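Night train to Natard returns in May

The night train between Kitano and Natard will run again from May, the operator Manninen told local businesses on Monday. The line has had no overnight service for 6 years, and passengers have had to change to a bus for the last part of the journey.

The train will leave Kitano at 20 minutes past nine in the evening and arrive in Natard before breakfast. It will have 263 places, most of them in ordinary seats, and the rest in sleeping compartments with two beds each. Tickets go on sale next month at the stations and on the company's website.

Ville Saarinen, who is responsible for timetables at Manninen, said that the decision was made after a petition with 3679 signatures. "We saw that people in Natard wanted this very much, and also people who come here to ski and to walk," he said. The price of a bed is not decided yet.

In Natard the news was received well, but with some questions. The train will arrive at an hour when most places in the town are still closed. Geum-ok Wi, who owns a café near the station, plans to open earlier on the mornings when the train comes. Hotels must also think about their hours, as guests usually get their rooms only in the afternoon.

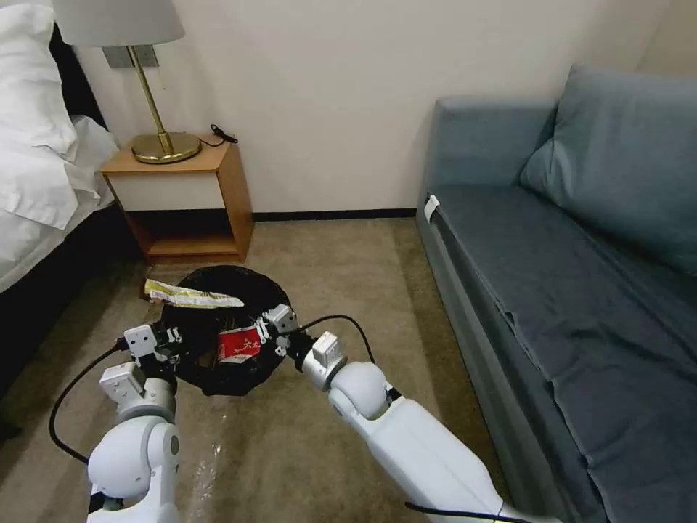

Arvo Ahonen of the Natard hotel association said that its members are discussing an early check-in for train passengers, perhaps for a small extra payment. He would like to see the same rule in all hotels – otherwise the visitors will be confused. Left luggage is another matter, because the lockers at the station were taken away when the old service ended.

The municipality has promised to put new lockers in the waiting room before the first train. The bus to the Skireo valley will also get a new morning departure, which waits for the train if it is late.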